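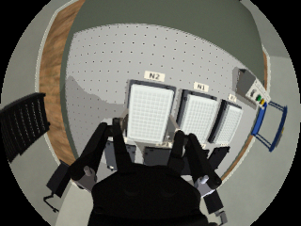
Search posts, people, tags

Home · Explore · Lists · Saved

Timo Schwerdtfeger
Thread on back focus with a reducer, as I've had the same question three times since the club meeting. Refractor, 0.8x reducer, cooled camera. Numbers are from my own setup. Check yours before buying rings.

The reducer wants 55 mm from its rear shoulder to the sensor. Shoulder, not the end of the thread. Annelore Diekmann measured from the thread end and was out by the full thread length. Her corners showed it.

Start at the sensor and work forward. Camera flange to sensor is printed on the drawing from the maker. Mine is 17.5 mm. Then the filter drawer, the off-axis guider, and whatever spacers are left over.

My stack:
camera 17.5
Zosinum filter drawer 15
off-axis guider 10
spacer ring 12.5
Total 55.0 mm.

Glass in the light path pushes focus back by about a third of its thickness. A 3 mm filter means adding 1 mm. So the real target is 56.0 and I need one more millimeter of ring. I use two 0.5 mm shims from Rathjen. 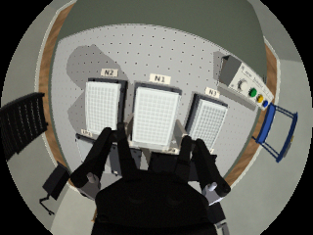
Plates N1, N2 and N3 on the pegboard

Measure every part with calipers. The Nutovov ring sold as 15 mm came out at 14.8 on mine. Thread length is not included in the optical length on any ring I own, but one seller lists it as if it were. Ask first.

M48 to M42 adapters also have a length. The thin ones are 1 or 2 mm and people leave them out of the sum. If the guider is M42 on one side and M48 on the other, you may not need one at all.

Testing: point at a dense star field near the zenith, focus on a star a third of the way out from center, take 15 frames of 10 seconds, stack them, look at all four corners at 100 percent.

With my reducer, stars stretched outward from center meant too little spacing and stars curved around the center meant too much. Some designs read the other way. Change by 0.5 mm, then shoot again and compare.

If only one corner is bad, stop changing spacers. That is tilt. Rotate the camera 90 degrees. If the bad corner stays in the same place in the frame, it's the camera side. If it moves, look at the focuser or the reducer cell.

Malte Vogler asked about brass versus plastic shims. I have used both. The plastic ones crease if you overtighten, and then you have a tilt problem you made yourself. Finger tight only, either kind.

Stuck rings: two rubber strap wrenches, one each side of the joint, low force. Do not squeeze the ring in a vise. It goes oval and binds harder.

Write the final stack on tape and put it inside the lid of the camera case. I took mine apart in July for cleaning and had to measure everything again.

Next is the Cuvska flattener, which has an adjustable rear section and a lock screw. Separate thread once I've had a clear night with it.

Filed under: Astrophotography, Adapters & Spacers, Back Focus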